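Week 5 — household goods, pricing + shelf space

Carry over from Thursday: we didn't finish substitutes. Read the Plikis handout again before section, the part on store brands, esp. the table at the back.

**1. Staples vs. impulse**

Staple = bought on a schedule, more or less. Bread, paper towels, dish soap, salt. Shopper knows the price or thinks they do. Impulse = not on the list. Candle, gum, the second jar of olives.

Why it matters: staples get judged on price, impulse stuff gets judged on where it sits. Same store, two differnt sets of rules.

- staples at the back or along the wall, so people walk past everything else
- price cuts on staples are loud (big signs, front page of the flyer)
- price rises on staples are quiet — smaller pack, fewer sheets, same tag

Term to know: *known-value item*. Short list of things people remember the price of. Usually bread, milk, eggs, bananas. Get these wrong and the whole store "feels" expensive even if it isn't.

**2. The Gromville case**

Town with two grocers and one discount store out by the highway. Ploto (the discount chain) opens in April and sells bread below cost. Jõgi, family grocer, has three choices in the reading:

1. match on bread and lose money on every loaf
2. hold the price, lean on quality, fresh in the morning
3. match on bread only, raise paper goods a bit to cover it

They go with 3. Works for one season. Then Ploto cuts paper goods too.

Discussion question from last time, still open: could they have picked something people *don't* compare? Spices came up. Light bulbs came up. Good answers both, write down why.

Paper goods are a funny category. Bulky, cheap per cubic foot, eats up the shelf. Store hates to stock it, can't not stock it. Bread is the other way — small margin, short life, but brings people in the door twice a week.

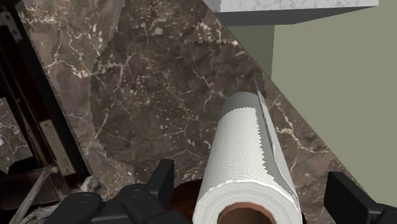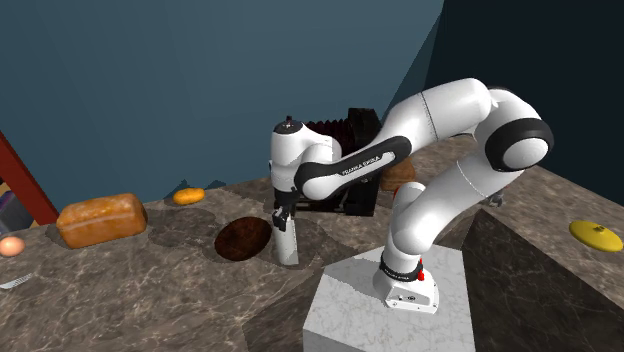
**3. Unit price**

Do this by hand once, then use the spreadsheet.

unit price = shelf price ÷ quantity

Worked one: pack of 6 rolls vs. pack of 2. The 2-pack looks cheaper because the tag is smaller. Divide by rolls first, then by sheets, then by area if sheet sizes differ. Answers can flip between step one and step three, that's the whole point of the excercise. Full sheet vs. select-a-size is the usual trap.

For bread: per ounce, not per slice. Slice thickness is up to the baker.

**4. Elasticity, quick version**

Percent change in quantity over percent change in price. Drop the minus sign if the book does, keep it if it doesn't, just be consistent.

- one brand of paper towels: elastic, people switch
- paper towels as a whole: not very
- bread as a whole: even less
- bread at *one* store: very elastic if another store is close

Exam likes this last pair. Always ask "elasticity of what, exactly" before doing any math.

Survey data for the homework: 389 households, one town, self-reported. Watch out for people rounding. Also watch out for people saying they never buy candy.

**To do**

- problem set 5, skip the last question
- half a page on Jõgi: which choice and why
- bring a grocery receipt, any store, black out the card number
- section room is the same as last week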